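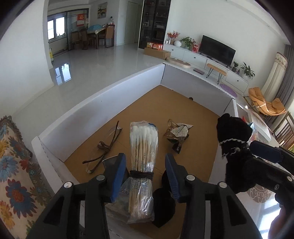 The drawer, again

Every February I go through the makeup drawer, and every February I find a foundation that separated sometime during a previous administration. This year's dig turned up 15 lipsticks, of which I wear two. Three of the others are the same brownish pink from different makers. I apparently see it in a store and think, now there's a color I've never tried.

Marlene Lins, who runs the Tuesday-style brow clinic at our Sandosthorpe shop on whatever day she feels like it, has firm views on mascara. Three months and out. I told her mine was fine. She smelled it and handed it back without comment, and I have since bought a new one.

Powders get more mercy. A pressed blush with a shiny film on top can usually be saved: press a bit of tape on it, lift, and there's good color underneath. Cream products that smell like crayons are done. So is anything you have to stir.

On to brushes. Tsehay Adugna is teaching her brush-washing hour again at the Degefa counter, 6:30 in the evening, bring your own and prepare to be ashamed. Last time the rinse water went the shade of strong tea, and that was from a woman who said she'd washed hers at Christmas. Lay them flat to dry – standing them up in a cup lets water run down into the glue, and then you've got bristles on your cheek all spring.

The Arkeo tinted balm is back in all the shades except Tallau, the plum one, which is the one you all want. We had 52 and they went. There are 200 more on order, and yes, you can put your name down at the register. Please put it down once. Someone is on the list four times under slightly different spellings, and the handwriting is not fooling us.

Empties can still go in the bin by the door. Lids on, please.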